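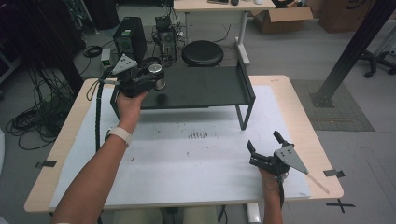
A white sheet over the wooden table at Drelmont.

I'm Valbona Stan, and I'm so pleased to say that our Flanotholm linen sheets go on sale this April! I started sewing these in my spare room, hemming every edge myself, and now there are five of us with our own workroom in Drelmont.

The first run is 468 sheets, in white and a soft gray we call Petrenko (my grandmother's name - she'd have wanted a commission). They come in two sizes, full and queen. King will have to wait until fall, when we get more cloth.

Kittipong Nilsuwan runs our mill side and picked the weave. "I slept on eleven samples before this one," he told me. "My back knows the difference."

Stores that want to stock them can write to me at the workroom. I answer my own mail, usually before 9 a.m.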